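January
by Wanda Sadowski

I have been trying to learn my grandmother's language since last winter, and I thought it was time I wrote something down about how it's going, partly because a few of you have asked and partly because writing about it is easier than sitting down with the verbs.

She spoke Polish to us when we were small, or at us really, over the top of our heads while she was rolling out dough. I understood all the kitchen words and the telling-off words and nothing in between. Then we moved away, and the telephone was expensive, and by the time I was twelve I could ask for butter and say I was sorry and that was my lot. I've carried the surname around ever since like a coat that belongs to somebody taller.

So last year I bought a secondhand course book from Skurnatis (the little bookshop by the bus station, lovely smell, terrible stairs) and a pack of blank cards, and I set myself 30 minutes a day before breakfast. I have 1,242 words on cards now. I know that because I number them in the corner, a habit left over from years of filing invoices, and I'm rather proud of it! Of those I'd say I know half on a good morning, and fewer if I've slept badly or if the word has one of those clusters of consonants in the middle that look like somebody leaned on the typewriter.

The numbers are what really floored me. I had imagined you learned one to ten and then the rest followed along behind, as they more or less do in French. But two women isn't the same two as two men, and once you get to five the whole sentence changes shape and the thing you're counting goes into another ending altogether. I spent most of a week on "five cats". I don't even have a cat.

My other great trouble is speaking. I can read a page of a children's book quite happily now, with a cup of tea and nobody hurrying me, but put me in front of a living person and everything runs out of my ears. I practised ordering a poppy seed cake for three days before I went into the Polish shop, and then the girl answered me in English and I was so relieved I thanked her twice, in English, and bought the wrong cake. 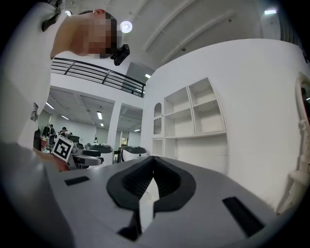
Kelechi Obi wrote in after my last post to say that the cake business is perfectly normal, and that the trick is to keep going in the language you came in with, even if the other person has switched. You carry on as though you hadn't noticed, and nine times out of ten they'll switch back out of kindness. Kelechi did this for a whole summer in Lisbon and came home able to argue about bus fares.

Well, I tried it on Sunday after church. I asked an elderly man whether the seat beside him was free, he said "yes, love, sit down", and I said thank you in Polish and asked him where he was from, and off he went. I must have followed one word in four. There was something about a river and something about a brother, or possibly a bicycle, and I nodded a great deal. But he talked to me for twenty minutes and at the end he patted my hand and said my accent was from the east, like his mother's. I had to go and stand in the porch for a bit after that. It must be hers, you see, because I've never had anybody else to get it from.

I've been thinking since then that I ought to ask my aunt about the letters. There's a biscuit tin of them at her house, all from the fifties and sixties, in a handwriting that slopes so steeply it's nearly lying down. When I was younger I used to look at the stamps. I'm not sure I could manage a whole letter yet, but I could perhaps do the greetings and the weather, and there is always plenty of weather in a letter.

If any of you have learned a language later on, and I mean properly later on, with reading glasses, do tell me how you got your ear to work. I've been told the radio is good, so I have it on while I do the ironing, and so far I can reliably pick out the time and the word for "tomorrow". Chapter nine is the past tense. I'm starting it after the weekend, once I've made some more cards.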